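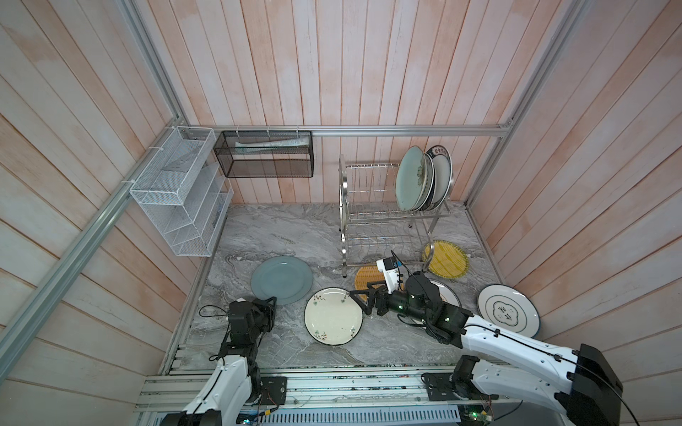

Kitchen tips I brought home from the robot open day

Went to the Arkonbridge open day in September, mostly for the free coffee. Came back with four pages of notes on dish racks. Typing them up fast before I lose the paper, so excuse the mess.

Quick background. Arkonbridge has a hall where small outfits show what they're working on. Two of the stands were kitchen stuff. Flunovex had arms putting away tableware. Delaunay had a drawer thing, more on that further down. You could stand as close as the tape let you and ask whatever you wanted. I asked about plates for most of an hour.

What I figured out: anything that makes a shelf easy for a robot makes it easy for a kid, or for me at 6 am with one eye open. So, tips.

PLATES

Stand them up. A plate standing in a rack has an edge you can grab. A plate lying flat on a counter has hardly any. The Flunovex people said flat plates are the hard ones, every time, and then I went home and watched myself try to pick one up off the granite with wet hands. Yep. Slide it to the counter edge first, get your fingers under, lift. Don't pinch.

One plate per slot. I was doubling up. They dry slow and they chip where they touch.

Load from the back of the rack forward. Unload front to back. Sounds dumb, saves you reaching over things.

Big plates behind, small in front. Otherwise you forget the small ones are there and buy more. (I own far too many side plates for exactly this reason.)

If your rack slides around when you load it, little squares of shelf liner under the feet. Cheap. Cut them a bit bigger than the foot.

WOVEN MATS

Round woven placemats are good for more than the table. Put one down on a stone or tile counter where you set plates and the noise drops by half. Less skidding too.

Shake them out over the sink, brush along the weave, not accross it. Spot clean. Never soak. Dry flat, turn once.

Store them flat in a stack or hung from a clip. Rolled ones stay rolled forever. To fix a curled one: mist the back lightly, heavy book on top, overnight. Did this with three of mine, two came good.

Don't stash plates half under a mat or a mat half over a plate. I do this constantly. You grab one and drag the other onto the floor.

ZIP TIES, my favorite part

I now think zip ties are the most underused thing in a kitchen. Baskets hung off a bar with them, shelf racks held to a rail with them. No drilling. I had been putting off hanging a basket for two years because of the tile.

How I did mine:

Bar first. Mine's a tension rod inside the cabinet, light stuff only. For anything heavier get a proper rail and screw it into something solid.

Two ties per side on the basket, not one. One lets it swing and tip.

Pull snug, check it's level, THEN pull tight. You can't undo the regular kind. Ask me how I know.

Trim flush with nail clippers or flush cutters. Scissors leave a sharp little spike that will get your knuckles.

Match the color to the basket or the rail. White on white you barely notice.

A bag of 1,000 small ones will last you until you die. I bought it anyway. Used 40 so far, counting the ones on the tomato cages.

Keep away from the stove. They go soft, then brittle. Check them once a year and swap any that look chalky.

MESH BASKETS

Good for wrapped things, packets, tubes, the long awkward stuff that rolls out of drawers. Lay it lengthwise. No small loose bits, they work through the mesh.

Don't hang one right over the dish rack, steam and drips. Off to the side.

Leave some of it empty. A full basket is one you stop looking in.

COUNTERS

Swirly marble-look counters hide crumbs really well, good and bad. Wipe on a schedule, not when it looks dirty, becuase it won't look dirty. Side light helps, phone flashlight laid flat on the counter after dark. You will be horrified.

Leave a clear patch. The Flunovex crew said half of any setup is making room to set a thing down. Same in my kitchen. I keep one spot by the rack, about a plate and a half wide, and nothing lives there. Mail keeps trying.

THE DRAWER THING

Delaunay stand, near the doors. Motorized cutlery drawer that sorts when you drop stuff in. $2,445. No. But the guy gave me a tip for free: turn your knife and fork slots so handles all point toward you, and line the bottom with felt so nothing slides when it shuts hard. Did it that night. Works great. Felt was in the sewing box already.

Listitel had an app at the next table that keeps a list of what's on your shelves. Scanned everything I own for an evening. 359 items, including spices older than my car. Deleted the app, threw out the spices. So that was worth it I guess.

IF YOU GO NEXT TIME

Doors at 10, get there before 11, after lunch it's packed and you can't hear the stand people.

Bring your own question. A real one, from your own kitchen. They get asked if it'll take over the world all day long and they light up if you ask about gravy boats. (Gravy boats are hard, they said. The handle.)

Flat shoes, concrete floor.

Kids liked the arms a lot, got bored at the app.

No outside food but there's a bench by the parking lot, good for a sandwich.

STILL TO TRY

Rail along the back wall just above counter height, everything hung off that and nothing on the counter but the rack. Need to measure behind the outlet first.

Slotted rack up in the corner for lids. Corners are wasted in my place.

If anybody has a mat that survives the dishwasher, tell me in the comments. Mine did not.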